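Chapter 4
Shoes and the Shelf by the Door

In this chapter you will learn
How to sort the shoes of a household by how often they are worn
How to choose and measure a low rack for a small entry
How to set pairs on a shelf so they can be found and taken quickly
How to agree on a shoe routine with the people you live with

Words to know: pair, resting place, daily shoe, guest slide, shelf depth, overflow

If you grew up in a home where shoes come off at the door, you probably already have strong feelings about this chapter, and if you grew up in a home where they don't, I hope you will stay with me anyway, for most of what follows applies just as well to the closet floor, the back porch, or the patch of carpet under the bed where one sneaker always seems to end up by itself. Shoes are among the first things we handle when we come home and the last things we handle when we leave. They travel in twos, they come in awkward shapes, and they are nearly always put down by somebody who is thinking of something else (supper, usually, or the bathroom!).

When I first taught this unit in the Skaremstead evening program, I asked the class to go home and write down every shoe within an arm's length of the front door. One student, Tươi Bạch, came back the following Tuesday with a list of 17 pairs for a household of two. She had left out the boots, she told us, as they were technically on the stairs. We had a good laugh, and then we spent the rest of the evening going through her list line by line, and a great deal of this chapter grew out of that conversation. I have been collecting these door lists from students ever since and now have over 2,030 of them in binders. I still enjoy reading a new one.

What Tươi's list showed us, once we had it up on the board, was that very few of those shoes were being worn in any given week. The daily shoes were a small group, and they were buried under the others. So we begin with sorting, as we did with kitchen drawers in Chapter 3, and we leave the buying of any rack or shelf until later in the chapter. I know that is hard. A new rack is a cheerful thing to bring home, and sorting old sandals is less so.

Slides are a fine place to practice. They have no laces or buckles, they weigh very little, and they can be turned this way and that on a shelf until you find the arrangement you like. They are also the shoes most often kicked off and left at odd angles, so the difference shows right away. I suggest working on a table the first time through. You can see every pair at once, your back will thank you, and you can try the rack out before it goes down on the floor in its final spot. Give the soles a wipe first, and lay down newspaper if it is a table you eat from.

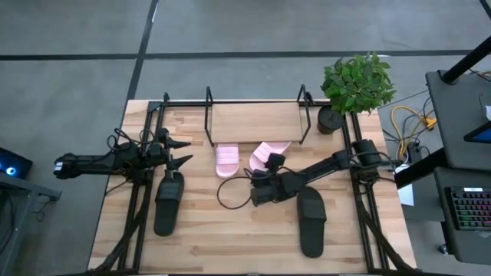 Figure 4.1. Pink slides and black slides, with the small rack toward the back of the table.
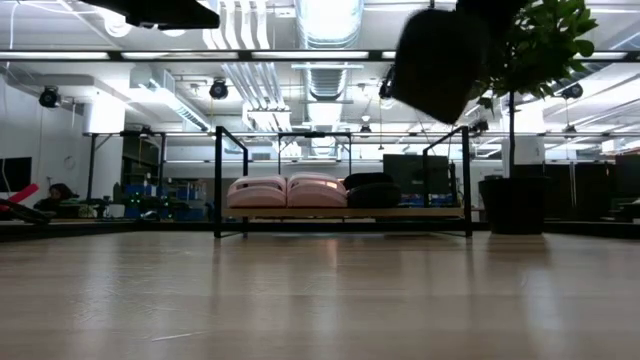 Figure 4.2. Three items in a row on the wooden board.
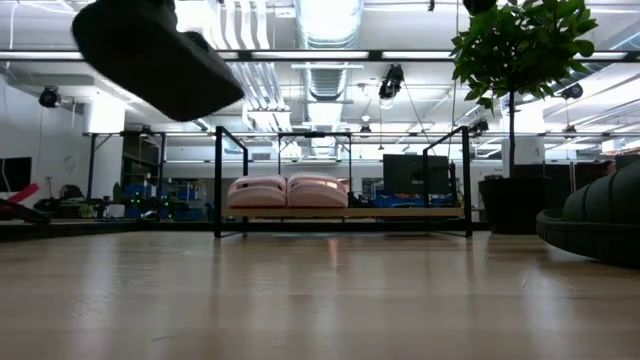

Figure 4.3. The pink pieces side by side, with the rest of the board bare.

A question that comes up every term is whether shoes should sit with the toes facing out or the heels facing out, and I have heard it argued with real heat. Giang Giáp, who shared the teaching with me for several years, was firmly for heels out, so that you can hook two fingers into the backs and lift the pair in one motion. My own preference is toes out, at least for slides, where the strap makes a natural handle. Either one works very nicely as long as the whole shelf agrees. When half the pairs face one way and half the other, the eye has to stop and puzzle at each one, and people in a hurry will simply drop their shoes on the floor.

Keep the two shoes of a pair touching, or nearly so. It saves a surprising amount of width, and it also tells everyone where one pair ends and the next begins. Between pairs, leave a small gap, about the width of a finger. If the shelf is too short to allow the gap, that is your sign that a pair needs to move to overflow storage, and we will talk about where overflow can live in Section 4.3.

Do leave some bare shelf if you can possibly manage it. Students tend to fill every inch the first evening, quite proudly, and then a cousin comes to visit and there is nowhere to put his shoes. I like to keep room for one extra pair at the end nearest the door.

Before you read on

Take your notebook to the door you use most and make your own list, just as Tươi did. Write down each pair, who wears it, and the last day you remember it being worn. Include the ones on the stairs. Measure the longest shoe you find from heel to toe and write that number at the top of the page; you will need it when we come to shelf depth. If you share your home, ask one other person to make a list too, without looking at yours, and compare them over a cup of something warm.

4.1 Sorting by Use

Start with the shoes that were worn yesterday. Pull those out and set them together, whoever they belong to, and let everything else wait where it is for now. These are your daily shoes, and they get the first claim on the rack.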